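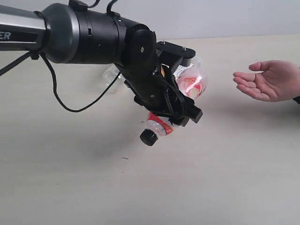

Naltomier two-finger gripper kit, six months in
Review by Tyson Caron

I've wanted a robot that could hand me things since I was nine years old, and I now have one, sort of, on a table in the Vememia shared workshop. The arm was already here when I joined. What I added was the Naltomier gripper kit, $275 with the wrist camera, and I like it so much that people at the workshop have started changing the subject.

Assembly took me an evening. The bracket lined up with our flange on the first try (the Lachance adapter I bought before it did not, and is now a very nice paperweight), and the screws are ordinary ones you can replace from any drawer. The manual is a folded sheet with decent drawings. Skip step four until the camera is on or you'll be taking the whole thing apart again, as I did. Twice!

My project is handing bottles and jars to a person. You put your palm out, the arm swings over and stops just short of your fingers, and then it waits to feel a tug before it opens. Simple to say. I've logged 302 handoffs so far and I'm still fiddling with the tug.
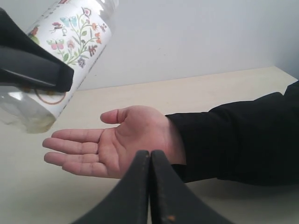 Grip force runs from 0 to 200 in the control software, no units given, and that's my first real complaint. Jars are happy at 100. They're stiff, they don't slide, and you can hold one at a silly angle and it stays put. Thin drink bottles are a different animal. Full ones I can treat almost like jars, but empties fold up the moment the fingers close, and then the shape you told the arm to expect is gone. I've ended up with a separate low setting just for empties and I still crumple my share of them.

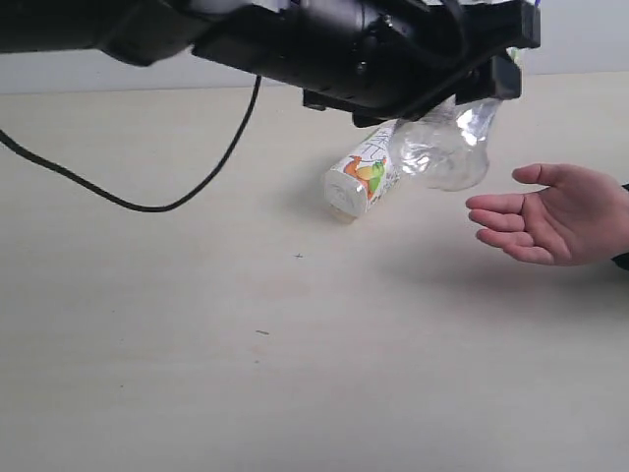
Clear empty in the gripper, folded up a good bit. The one with the fruit label is still on the table.

Cabling is my other gripe. The kit's cable is long, which I'd rather have than short, but there isn't a single clip in the box. Mine hangs in a big loop under the arm. I keep meaning to buy sleeves for it. If you mount this on a smaller arm, sort the cable out before you turn anything on.

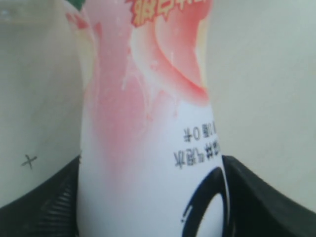
Page 2 of 2

Now the camera, my favorite part. It looks down past the fingers, so you can watch them close on both sides of whatever you're grabbing, and after years of guessing from across a room this feels like cheating. The picture is a little grainy and small print goes soft. Big artwork on a label comes through fine, and I've been using that to tell one bottle from another. Labels often come out upside down depending on the wrist angle, so train for that from the start. I lost a weekend to it.

It works with Landex, the free motion planner most of us here use, after one settings change: set the tool length by hand, don't trust the default.

Pros: easy mounting, steady on hard containers, great view from the wrist
Cons: no force units, no cable clips, manual order

4.5 out of 5. I'd buy it again, and I'm saving for a second one so I can try passing a jar from arm to arm.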